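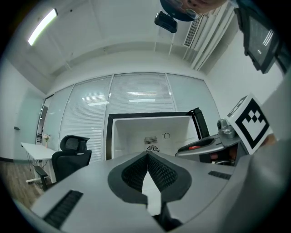 그림 1. 손으로 쥐는 그리퍼와 흰색 상자. 그리퍼 위쪽에 흑백 무늬의 마커 큐브가 달려 있다.

기계가 집안일과 매장 일을 대신할 수 있는가
캡스톤디자인 결과 보고서

1. 주제 선정 배경

로봇 청소기는 이미 많은 집에서 쓰인다. 그런데 빨래를 개거나 그릇을 정리하는 기계, 매장에서 흐트러진 진열대를 바로잡는 기계는 주변에서 보기 어렵다. 우리 조는 처음에 로봇 팔을 직접 만들 계획이었으나 예산과 기간이 맞지 않아 주제를 바꾸었다. 바꾼 주제는 두 손가락 그리퍼로 할 수 있는 일과 할 수 없는 일을 구분하는 것이다.

로봇 팔의 자동 제어는 이번 범위에서 제외했다. 사람이 그리퍼를 손에 쥐고 작업했을 때도 안 되는 일이라면 같은 그리퍼를 로봇 팔에 달아도 되기 어렵다고 보았다. 반대로 사람이 쥐고 성공했다고 해서 로봇도 할 수 있다는 뜻은 아니다. 이 점은 결과를 읽을 때 주의해야 한다.

2. 작업 선정

집안일과 매장 일에서 모두 9가지 작업을 골랐다.

집안일: 컵을 상자에 넣기, 수건 한 번 접기, 서랍 열고 닫기, 바닥에 떨어진 양말 줍기, 지퍼백 열기
매장 일: 과자 봉지 세우기, 음료 캔 앞으로 당기기, 가격표 끼우기, 옷걸이에 걸린 셔츠 옮기기

작업 이름과 순서는 Stekier 작업표의 형식을 따랐다. Stekier는 우리 조가 기록용으로 만든 스프레드시트 이름이다. 물건을 놓는 위치는 테이프로 표시했고, 물건의 방향은 매번 조금씩 바꾸었다.

3. 방법

한 작업당 100회씩 시도했다. 13초 안에 끝내지 못하면 실패로 적었다. 제한 시간은 예비 실험에서 컵 넣기를 해 보고 정한 값인데, 지퍼백 열기에는 짧았다는 의견이 조 안에서도 나왔다. 시간을 작업별로 다르게 두지 않은 것은 설계의 문제로 남는다.

그리퍼를 쥔 사람은 다른 손을 쓰지 않는다. 물건이 상자 밖으로 떨어지면 다시 줍지 않고 바로 다음 회차로 넘어간다. 연습 시간은 작업마다 같게 주었다. 촬영한 영상은 그날 저녁에 Milov 폴더로 옮기고, 조원 두 명이 따로 성공 여부를 판정했다. 판정이 다르면 영상을 같이 보고 다시 정했다.

4. 결과

9가지 중 6가지는 절반이 넘는 회차에서 성공했다. 컵 넣기, 서랍 여닫기, 양말 줍기, 음료 캔 당기기, 과자 봉지 세우기, 셔츠 옮기기가 여기에 들어간다. 컵과 캔은 모양이 변하지 않아 손가락 위치가 조금 어긋나도 잡혔다. 양말은 예상보다 쉬웠다. 어디를 잡아도 들리기 때문이다.

수건 접기, 지퍼백 열기, 가격표 끼우기는 성적이 나빴다. 수건은 모서리를 잡는 것까지는 되지만, 들어 올리면 반대쪽이 따라와서 반듯하게 접히지 않았다. 지퍼백은 양쪽을 동시에 벌려야 하므로 그리퍼 하나로는 방법이 거의 없다. 가격표는 얇아서 손가락 사이에서 돌아갔고, 홈에 맞춘 뒤에도 밀어 넣을 힘을 주면 휘었다.

과자 봉지는 성공률은 괜찮았으나 내용물이 부서진 경우가 있었다. 우리 기준표에는 파손 항목이 없어 성공으로 기록되었다. 실제 매장이라면 실패로 보아야 한다.

5. 논의

결과를 보면 잡는 동작 자체보다 잡은 다음의 동작이 어렵다. 물건을 돌리거나, 끼우거나, 펴는 단계에서 실패가 몰렸다. 사람은 이때 다른 손으로 받치거나 손가락 끝으로 물건을 굴리는데, 두 손가락 그리퍼에는 그런 움직임이 없다.

참고 자료로 읽은 Gasser 보고서는 매장 진열 작업을 사람과 기계가 나누는 방식을 다룬다. 무거운 상자를 옮기는 일은 기계가 하고 가격표와 파손 확인은 사람이 하는 구성이며, 우리 결과와도 어긋나지 않는다. 가정에서는 사정이 다르다. 집마다 가구 배치가 다르고 한 대가 여러 일을 조금씩 해야 하므로, 한 가지 작업의 성공률이 높아도 쓸모가 크다고 말하기 어렵다.

6. 한계와 다음 학기 계획

그리퍼를 쥔 사람마다 숙련도가 달랐고, 뒤에 한 작업일수록 익숙해진 영향이 섞였을 수 있다. 작업 순서를 섞었어야 했다. 조명도 한 가지 조건에서만 시험했다.

다음 학기에는 그리퍼 두 개를 양손에 쥐고 수건과 지퍼백을 다시 시험한다. 파손 여부를 판정 기준에 넣고, 제한 시간은 작업별로 따로 정한다. 후속 과제명은 Storkholm으로 등록했으며 12월까지 작업표 수정본을 제출할 예정이다.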